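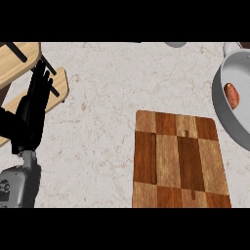 Wer zwei Roboterarme in der eigenen Wohnung aufstellen möchte, der soll nach Meinung von Seija Kinnunen zuerst einen Winter lang am Bildschirm üben. Ein Fehler in der Simulation koste einen Neustart, sagt sie, ein Fehler am Küchentisch koste ein Getriebe und manchmal auch den guten Willen der Familie.

Pressemitteilung der Offenen Werkstatt Inadano

Greltik lernt in der virtuellen Küche: Werkstatt Inadano veröffentlicht Bauplan und Simulation für zweiarmigen Roboter

Die Offene Werkstatt Inadano stellt im August die erste vollständige Fassung ihres Projekts Greltik vor. Greltik ist ein Roboter mit zwei Armen und mehrfingrigen Händen, der von Privatpersonen in einer gemeinschaftlichen Werkstatt oder zu Hause gebaut werden kann. Veröffentlicht werden die Zeichnungen für die Mechanik, die Stückliste, die Software für die Steuerung und die simulierte Küche mit dem Namen Bona, in welcher die Bewegungen geprobt werden, bevor ein Motor eingeschaltet wird.

An dem Projekt arbeiten 13 Mitglieder der Werkstatt. Die meisten haben einen Beruf, der mit Robotern nichts zu tun hat, und treffen sich am Mittwoch nach Feierabend in den Räumen der ehemaligen Schlosserei Kneževič. Dort stehen eine Drehbank, zwei Drucker für Kunststoffteile und ein langer Tisch, auf dem gegenwärtig der linke Arm des ersten Exemplars montiert wird. Der rechte Arm ist bis zum Ellbogen fertig. Für die Hände fehlen noch die Sehnenzüge, deren Lieferung sich zweimal verschoben hat.

Die Wartezeit wurde für die Simulation genutzt. Bona besteht aus einer Arbeitsplatte in Marmoroptik und aus Gegenständen, wie sie in vielen Haushalten zu finden sind, unter anderem einem Schneidebrett mit Karomuster, einer Pfanne und einem hellen Holzgestell mit schwarzen Stangen. Dazu kommen Lebensmittel mit unregelmäßiger Form. Die Gruppe hat bewusst keine Würfel und Zylinder gewählt, mit denen Greifübungen oft anfangen. Eine Süßkartoffel ist an einem Ende dicker als am anderen, und eine Wurst rollt leicht weg, wenn der Finger zu früh schließt.

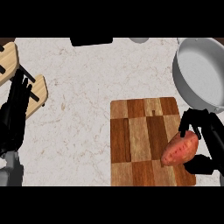
Greltik in der simulierten Küche Bona: Die rechte Hand hält eine Süßkartoffel über dem Schneidebrett. Bild: Offene Werkstatt Inadano

Die Programmierung der Griffe hat Trilok Chauhan übernommen. Über 156 Stunden hat er nach eigener Aufzeichnung allein mit der Frage verbracht, in welcher Reihenfolge die Finger sich um einen Gegenstand legen sollen. "Am Anfang habe ich alle Finger gleichzeitig geschlossen, wie bei einer Zange", berichtet er. "Die Kartoffel ist mir jedes Mal nach vorne weggesprungen. Jetzt kommt der Daumen zuerst und wartet, bis die anderen Finger Kontakt melden. Es sieht langsam aus, und es ist auch langsam, aber ich bin damit zufrieden."

Jede Hand wird in der Simulation mit denselben Grenzen bewegt, welche auch für die gebaute Hand vorgesehen sind. Das betrifft die Winkel der Gelenke, die Kraft an den Fingerspitzen und die Geschwindigkeit des Unterarms. Wird eine dieser Grenzen überschritten, so hält das Programm an und schreibt die Ursache in eine Protokolldatei. Diese Regel war in der Gruppe lange umstritten. Ein Teil der Mitglieder wollte die Simulation großzügiger einstellen, damit man schneller zu Ergebnissen kommt. Durchgesetzt hat sich die strenge Variante, nachdem ein früher Probearm, der noch ohne Hand war, einen Lampenschirm von der Wand der Schlosserei geholt hatte.

Aufbau in fünf Abschnitten

Der Bauplan ist in fünf Abschnitte gegliedert. Der erste behandelt das Gestell und die Befestigung am Tisch, der zweite die Schultern, der dritte Ellbogen und Unterarm, der vierte das Handgelenk und der fünfte die Hand. Jeder Abschnitt kann für sich gebaut und mit Bona geprüft werden. Wer nur einen Arm braucht, lässt den zweiten weg und ändert einen Eintrag in der Konfiguration.

Für die Werkzeuge gilt, dass eine durchschnittlich ausgestattete offene Werkstatt ausreicht. Benötigt werden ein Drucker für Kunststoffteile, eine Standbohrmaschine, ein Drehmomentschlüssel für kleine Werte und ein Lötplatz. Die Lagersitze am Ellbogen sollten gedreht werden - gedruckte Sitze haben sich bei Inadano nach wenigen Wochen geweitet. Die Verkabelung des Handgelenks ist der schwierigste Teil der ganzen Anleitung, und die Gruppe bittet ausdrücklich um Verbesserungsvorschläge. Die jetzige Lösung führt alle Leitungen durch eine Öffnung von 12 Millimetern, und beim Einziehen des letzten Kabels braucht man Geduld und eine zweite Person.

Die Software läuft auf einem gewöhnlichen Rechner mit Grafikkarte. Ein älteres Gerät genügt ebenfalls, wenn man die Schatten und die Spiegelungen in Bona abschaltet. Auf die Berechnung der Kontakte zwischen Finger und Gegenstand hat diese Einstellung keinen Einfluss. Die Beschreibung der Installation liegt auf Deutsch und auf Finnisch vor, eine englische Fassung ist in Arbeit.

Von der Simulation auf den Tisch

Nach der Sommerpause soll der linke Arm zum ersten Mal mit einer vollständigen Hand betrieben werden. Geplant ist, dieselben Aufgaben in derselben Anordnung zu wiederholen, die in der Simulation verwendet wird. Ein passendes Schneidebrett ist aus Resten von hellem und dunklem Holz schon verleimt worden. Die Arbeitsplatte wird vorläufig durch eine alte Tür ersetzt, und auf den Marmor wird man wohl für immer verzichten.

Seija Kinnunen, die das Projekt leitet, warnt vor zu hohen Erwartungen. "Wir bauen keinen Koch", sagt sie. "Ich möchte, dass Greltik eine Kartoffel vom Tisch nimmt und auf ein Brett legt, und zwar auch dann, wenn die Kartoffel am nächsten Tag anders daliegt. Wenn wir das mit beiden Händen können, reden wir über das Nächste." Das Schneiden von Lebensmitteln ist im jetzigen Plan nicht enthalten, und für Messer gibt es in Bona auch kein Modell. Die Werkstatt möchte diese Entscheidung erst überdenken, wenn eine zuverlässige Abschaltung für den Fall vorhanden ist, dass ein Mensch in den Arbeitsbereich greift.

Offen ist noch die Frage, wie gut die Reibung der simulierten Gegenstände mit der wirklichen übereinstimmt. Eine Schale ist mal glatt, mal rau, und eine feuchte Fingerspitze aus Silikon verhält sich anders als eine trockene. Trilok Chauhan hat dafür in Bona einen Regler vorgesehen, mit dem die Haftung bei jedem Durchlauf zufällig verändert wird. Ob das genügt, kann erst der Versuch mit der gebauten Hand zeigen.

Mitmachen

Andere Werkstätten sind eingeladen, einzelne Abschnitte nachzubauen und ihre Erfahrungen mitzuteilen. Besonders gesucht werden Personen, die Erfahrung mit Seilzügen haben, zum Beispiel aus dem Fahrradbau oder aus dem Bau von Marionetten. Auch Küchengegenstände als digitale Modelle sind willkommen, sofern sie selbst gezeichnet sind und unter freier Lizenz weitergegeben werden dürfen.

Alle Unterlagen sind kostenlos. Bausätze werden von Inadano nicht verkauft, und es ist auch nicht geplant. Bei der Beschaffung der Lager und Motoren gibt es die Möglichkeit, sich einer Sammelbestellung anzuschließen, die über die Werkstatt abgewickelt wird.

Über die Offene Werkstatt Inadano

Die Offene Werkstatt Inadano ist ein gemeinnütziger Verein mit Werkstätten für Metall, Holz und Elektronik. Sie befindet sich in der ehemaligen Schlosserei Kneževič und ist für Mitglieder und Gäste geöffnet. Besuche der Presse sind am Mittwoch ab 18 Uhr nach Anmeldung möglich.

Ansprechpartner für die Presse: Seija Kinnunen (Projektleitung), Trilok Chauhan (Software und Simulation)

Abdruck honorarfrei, Belegexemplar erbeten.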